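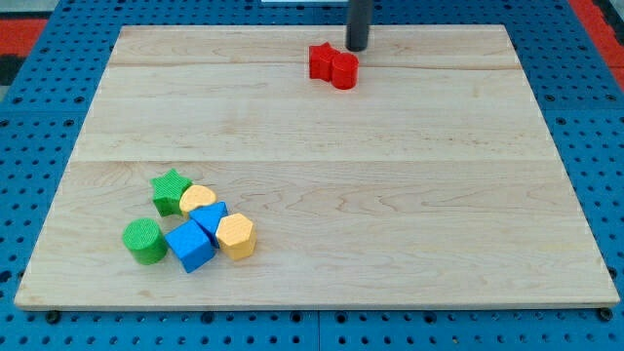

Attachment 1: board on the blue table, red star and red cylinder near the top, part of the other blocks at lower left.

Ticket: Board does not lie flat on perforated table, blocks move
Product: Skivis maple board, large
Used with: Tratero perforated table top, blue
Status: Closed
Priority: Low

Original message

Hello,

I bought the Skivis board in March from the Enache shop. We use it as a play surface for shape blocks, on top of a Tratero table with holes. In the attachment you can see the board. The board looks flat there, but when I press with my hand on one corner near me, the opposite corner goes up a little. I can put a folded sheet of paper under it, and two sheets do not go in.

The problem is with the small pieces. The star blocks stay where they are put. The cylinders, when they stand upright, are sensitive to every knock. If somebody leans on the board, the cylinder makes a small jump and sometimes it falls and rolls to the floor. The red one has rolled under the radiator two times this week.

I have a second question about the lines in the wood. There is one long line across the board, a little above the middle, and another one higher which is more difficult to see. Are these joints or are they cracks? I can not feel the lower one with my fingernail. The upper one I can feel very slightly at the left end, for the last 3 centimeters.

I tried already:
- turned the board by half a turn. The same two corners move.
- put the board on the kitchen floor (tiles). It moves there also, but less.
- tightened the legs of the table. No change.

Please tell me if I should return it.

Reply from Unside support

Thank you for the clear report. We handle the Skivis boards for Enache, so you are in the right place.

The lines are glue joints. The large board is made from planks joined side by side, and the joints are visible on pale wood. A joint that you can feel only at one end is usually a small difference in height between two planks. Please check it one more time: hold a lamp low at the side of the board and look if the light makes a thin dark gap. If there is a gap, send us a photo of the end of the board and we will replace it.

For the rocking, please do these steps in this order.

1. Take everything off the board and lift it from the table.
2. Put a long metal ruler on the table top, first along it and then from corner to corner. Write down where you see light under the ruler.
3. Do the same on the underside of the board.
4. Tell us the humidity in the room, if you have a meter.

Answer from me, same day, evening

Step 2: the table top has light under the ruler in one place, on the right side. The metal around two of the holes is a little raised, like a small collar. I did not see it before because the board was always covering it.

Step 3: the underside of the board is nearly straight. From corner to corner there is a very thin light in the middle.

Step 4: the meter shows 35 percent. The heating was on the whole day.

With the lamp I see no gap in the joint. The step at the left end is there but it is closed.

Reply from Unside support

Then there are probably two small causes together. The raised edges push the board up on one side, and the air is rather dry, so the board has bent a little. Please press the raised edges down with a block of hard wood and a hammer, gently, or use a fine file. After this, put thin felt pads under the four corners of the board. Leave the board standing on its long edge for some days, so that air comes to both faces, and then try again.

Please do not oil only the top face. If you oil it, do both faces on the same day.

Update from me, Thursday

I filed the two holes and cleaned the dust with a damp cloth. The board stood on its edge in the hallway. I used felt pads of 27 millimeters diameter, because the shop had no smaller ones. They cover a few holes completely but it makes no difference for us.

The result: the corner does not go up when I press on it. I put the red cylinder upright next to the red star and leaned on the front edge with both arms. It stayed. I repeated it with the cylinder near each corner, also good.

The step in the upper joint I can still feel. I sanded it lightly with fine paper and now I must search for it.

You can close the ticket. Could you please add the felt pads to the instructions of the board? The paper in the box says only "place on a flat surface", and I thought that my table was one.

Reply from Unside support

Closed, and your note about the pads is sent to the people who write the instructions. If the joint opens later in the winter, answer to this ticket and it will open again with all the history.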